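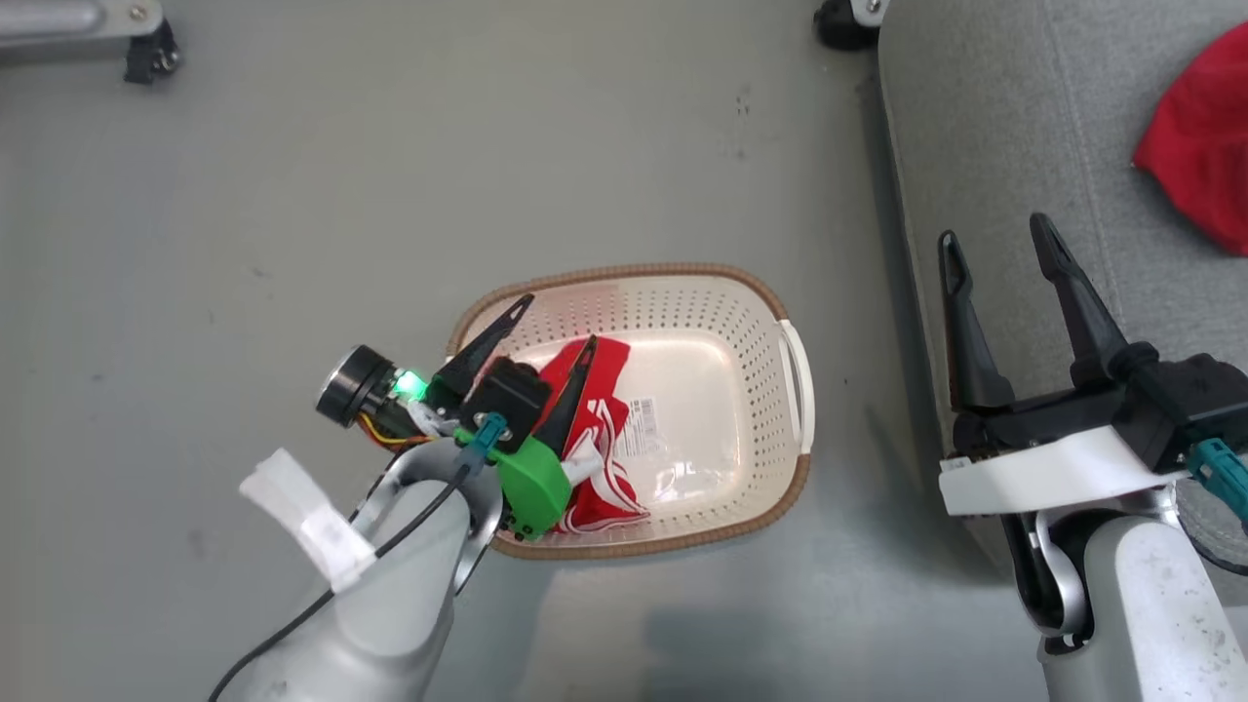
*One red item with white stripes, one basket, folding pending.*

## The bottom of the basket

Every household has a garment that lives in the laundry basket. It gets washed with everything else, it comes upstairs with everything else, and then the towels are folded, the socks are matched or given up on, and it stays where it is. By the next wash it has creases that could be used to date it.

Last time we asked Barnton readers how they deal with clean laundry, and 31 of you wrote back, which beats the parking survey by a wide margin. The replies fell into two camps. The first camp folds straight from the dryer, at once, standing up. We have no further questions for these people and would prefer not to be seated near them. The second camp carries the basket to the living room, puts it down near the sofa and considers the job more or less done.

Most of what follows is for the second camp.

**Get the basket off the route.** A basket in the middle of the floor will be stepped over for up to a week before anyone admits it's there. Several of you said that putting it right up against the sofa helped, because you can reach in while sitting down. One reader on the Bozkurt side of town folds through the evening news and stops when the weather comes on, finished or otherwise. She reports that the weather usually wins.

**Take the bottom thing first.** This was the most popular tip and also the most annoying one, as it means digging. The crumpled item at the bottom is generally the one you've been avoiding – something with trim, or an odd neckline, or sleeves that won't agree on a direction. Do it while you still have some goodwill. Shake it out hard by the shoulders, lay it face down, sides to the middle, and then up from the hem. If it still looks like a sandwich, put it in the drawer and close the drawer.

**Deal with the labels.** A surprising number of you are washing clothes with the store tags and stickers still attached. Check new things before they go in. A paper label that has been through a hot cycle ends up as gray crumbs on every dark item you own, and they don't brush off so much as relocate.

**Baskets with holes.** We had a small but heated exchange on this. The perforated plastic kind lets the air through, which is handy if you tend to take things out a touch early. It also wipes clean and survives being kicked. Wicker looks nicer and catches on sweaters. A plastic basket with a woven-look rim is a compromise that pleased both sides slightly, and we'll take it.

**Stop using the sofa as a shelf.** Folded piles on a sofa last until the first person wants to sit down, at which point they become one pile. Carry them up in the basket they came in. Yes, this means emptying the basket first. We didn't say it was a good system.

One more from the mailbag, from a household out past Javuvbridge that has given up folding children's clothes altogether. Everything goes into a drawer by type, flat if it feels like it. They have been doing this since September and say the children look exactly the same.

The clothes swap is back at the Vosemden hall before the holidays, with the same rules as before: clean, dry, buttons present. Folded is appreciated but we've seen the state of what comes in, and we have a table for it. Bags can be left inside the side door from the morning on. Please take your hangers home again – we still have 434 of them from last year, nearly all wire, and they have begun to tangle in ways that suggest intent.

Next issue: fitted sheets, if anyone can be persuaded to write it.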